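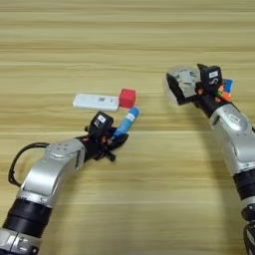

What to do with desk junk that has no category?

Posted by ShabnamG in Home & Tidying

I have a wooden table. It's a nice one, with a pale stripy grain, and I would like to see more of it. For two years it has served as the place where small things go to wait for a decision, and the small things are winning.

The obvious stuff is gone. Bills are in a folder, dead pens are in the trash, and the one good pair of scissors lives on a hook like it's in a museum. What I can't deal with are the leftovers. A blue tube that might be glue and might be a marker, depending on how optimistic you feel about the cap. A flat white plastic thing with a little code sticker on it, which could be a card, or a USB something, or the lid of a something. A red cube. I don't know what the red cube is from. Nobody in my house will claim it, and everyone in my house objects when I try to throw it out.

I bought a Vesura drawer insert, the kind with all the little compartments. The result was that each mystery object got its own room. I then bought a second one. You see where this is heading.

So: is there an actual method for things that don't belong to a group? I've read the "does it bring you happiness" material. The red cube doesn't bring me happiness. It doesn't bring me anything. But the minute it's gone, some board game is going to need it.

Budget is small, patience is smaller. I have one shallow drawer and half a shelf.

Shabnam Ghauri

Posted June 2019

Oluf Hedegaard

I ran the supply room at a school in Mudgway for a long time and we had 961 loose items on the books at the end of one year, which tells you both how bad it was and what kind of place makes a person write that down. So I have opinions.

Stop sorting by what a thing is. You don't know what it is, that's the whole problem. Sort by what you'd have to do to find out.

The blue tube takes ten seconds. Pull the cap off and rub it on scrap paper. If it sticks, it's glue, if it leaves a line, it's a marker, and if it does neither, it's garbage and you can stop giving it a room of its own.

The white thing takes a few minutes. Type whatever is on the sticker into a search engine. If it's a code you scan, point your phone at it. Sometimes you get the maker, and sometimes you get a warehouse number that means nothing to anyone outside the warehouse. Write whatever you learn on a bit of masking tape and stick it on the back. Leave the original sticker alone. People peel those off to make a thing look neater and then they own a neat thing with no name.

The cube you can't test. A cube just sits there. Things like that go in what I call the waiting box, and the rules for it are:

One box, with a lid, no dividers. Dividers are how you got here.

Write the month on the lid. Say October.

When that month comes, tip it out. Whatever no one has asked for goes to the thrift store or the trash.

The box does not get a bigger box.

Keep it small, too. I used an old Stistavus tea tin and it held 70 odds and ends, mostly because I kept shaking it until they settled. For one table you want something half that size.

Do the job on the bare table, by the way, and bring things to the middle a few at a time. If you work out of the drawer you'll put everything straight back in, and you'll feel very productive doing it. 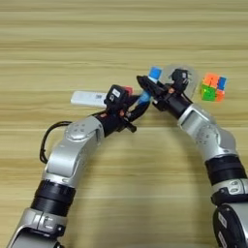 White piece with the code mark near one end. Worth looking up before you label it.

One more thing, on clear plastic. Any see-through disc or lid should go on a sheet of dark paper while you sort. Against light wood they all but vanish, and I've swept more than one onto the floor with my sleeve and then found it with my foot.

drestoris_dad

just throw it all out. i did this when we moved and have missed exactly one thing, a little key, and i still don't know what it opened

also 400 bucks for a "declutter coach" is a scam, ask me how i know

Shabnam Ghauri

Thank you both. The tube was glue, and still working, so I owe it an apology. The white thing's code got me nothing at all, so it has tape on the back that says "looked up, no luck."

The cube is in the box. My son asked where it was within the hour.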